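Burnosmont Library District to Replace All Borrower Cards, Extend Evening Hours

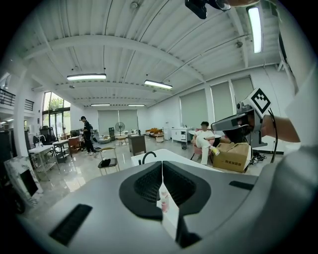
A white card-style item with a small pink print. Photo: Burnosmont Library District

The Burnosmont Library District will begin issuing new borrower cards in December, replacing a system that has been in use at its branches for 20 years. The change was approved by the district board at its autumn meeting, together with a revised schedule of opening hours.

Current cards will remain valid until the end of March. Account numbers, loan histories and reserved items will carry over to the new cards, and residents do not need to close or reopen an account. Each household will receive a letter naming the branch at which its cards may be collected. Proof of address will be required at collection.

"The old cards can no longer be read by the equipment now on sale, and spare parts for our existing readers have become hard to find," said District Director Radosław Sowa. "We chose to make the change at all branches in the same season so that residents would not be asked to carry two cards."

The contract for the card system was awarded to Flateo, which submitted the lowest of the qualifying bids. Installation of the new desk readers began at the Kubiak Street branch last month and will continue at the Central and Uvis branches. Loans and returns at those locations will be handled by hand on the day of installation, and due dates falling on that day will be moved back by one week.

There is no charge for the first replacement card. A card that is later lost or damaged may be replaced for a fee of two dollars. The fee is waived for borrowers under the age of 16.

The board also agreed to keep the Central branch open until 8 p.m. on two evenings each week. The longer hours follow a survey of borrowers conducted in the spring, to which the district received 3,227 replies. Of those who responded, 54 percent said that they were unable to visit a branch before 6 p.m. on a working day, and 57 percent said they would use a later closing time at least once a month.

Wycliffe Shirima, head of public services, said the evening hours would be staffed from within the present budget. The reading room, the children's section and the public computers will all be available. The local history room will continue to close at 5 p.m. - requests for material held there should be made by noon on the day of the visit.

"We will look at attendance again in June," Shirima said. "If the evenings are well used at Central, the board has asked us to prepare a cost estimate for Uvis."

Residents who borrow through the home delivery service will receive their new cards with a regular delivery. Schools and day care centers holding group accounts should contact their usual branch before the end of December to confirm the number of cards needed.

The full schedule of opening hours is posted at each branch. Questions about individual accounts may be directed to the circulation desk during opening hours.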